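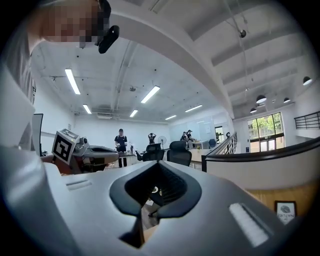 Clurudeo: a practice site for cribbage discards

What I set out to do

My gran taught me cribbage when I was little and I've been losing at it ever since. I started playing online for small stakes of nothing (just points, before my tutor worries!) and kept getting beaten by people who seemed to know by instinct which two cards to throw away. There are loads of training sites for poker and chess, but for cribbage I found a couple of old forum threads and a calculator that tells you the right answer without letting you have a guess first. So for my project I built a practice site called Clurudeo, and then tried to find out whether using it makes anyone better at discarding.

If you haven't played: in the two-player game you get six cards, keep four and put two in the crib. The crib is an extra hand that belongs to the dealer, so what you throw matters a lot more than it looks, and it matters in opposite directions depending on whose deal it is. A five is lovely to put in your own crib and pretty painful to put in somebody else's.

How the site works

The player sees six cards and is told who the dealer is. They pick two to throw, press a button, and the site shows the average score for their choice next to the best one it could find. I wrote the scoring part first, which took ages, mostly down to runs. A hand like 7, 8, 8, 9 is worth twelve points before the starter card is turned, and my first version kept insisting it was nine. It was counting the run once and forgetting the second eight could make one too.

For the averages I went through every possible starter card, which is easy. The crib is harder, as you don't know what your opponent will throw. I took the lazy way and assumed they throw two random cards. Real players don't, obviously, and I come back to that further down.

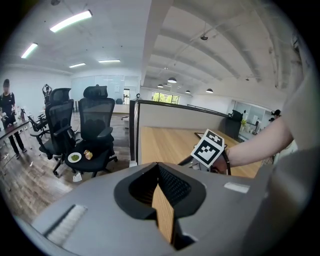 I put the score track in last. Cribbage scores are kept on a board with holes, and I wanted one on screen so that a practice session would feel like a proper game and less like homework. Drawing the holes was fine. The pegs were awful! I tried round dots, then little coloured pins that looked like sweets, and testers couldn't tell which way they were heading. What I ended up with is much closer to the narrow wooden strip in the photo, straight at the bottom with a pointed upper end, and I even copied the up-and-down grain. It turns to face the direction of play at the corners. It's still a bit wonky on phones.

The accounts and saved scores run on Tumora, which our course gives us space on. I'd only used it once before and lost an entire evening to a login page that sent everybody back to the login page.

Trying it out

I got 9 people from the Lilterari games club to have a go, all of whom knew the rules already. Each did a starting test, practised on the site for three weeks whenever they fancied, and then did a second test with different hands. Between them they played 447 practice hands, though one very keen person did a big chunk of those. 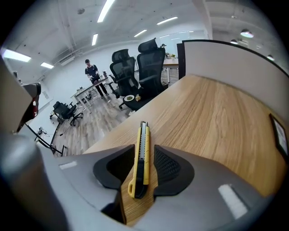 Before the second test I also asked everyone to say, in their own words, how they decide what to throw. Amirhossein Shirazi wrote nearly a full page on why he never splits a pair, and then split a pair on the very next hand. Most of the others put something like "keep the most points", and that's the habit I was hoping to shift, because it ignores the crib completely.

Results

Six of the players picked the best discard more often in the second test than in the first. Two stayed the same and one got worse (she says she was on a bus). The improvement was nearly all in hands where the other player had the crib. When the crib was their own, people were already decent and didn't change much.

I can't say the site caused it. I had no group who did both tests without practising, and Ansari, who marked my draft, wrote "where are your controls?" in the margin in quite large letters. Fair enough. The second test may simply have been easier as well, and I should have given half the group the tests the other way round.

What I'd change

The random crib is the big one. I'd like to use the discards my testers made to guess what an opponent would throw, and then work the averages out again. I tried it with a few hands and the best answer changed on 4 of them, all with a five or a pair involved.

I'd also add pegging, meaning the part where you play the cards out in turn. At the moment the site pretends it doesn't exist, and a fair few games are won there. My gran certainly wins hers there. She's had a look at the site and would like the cards bigger.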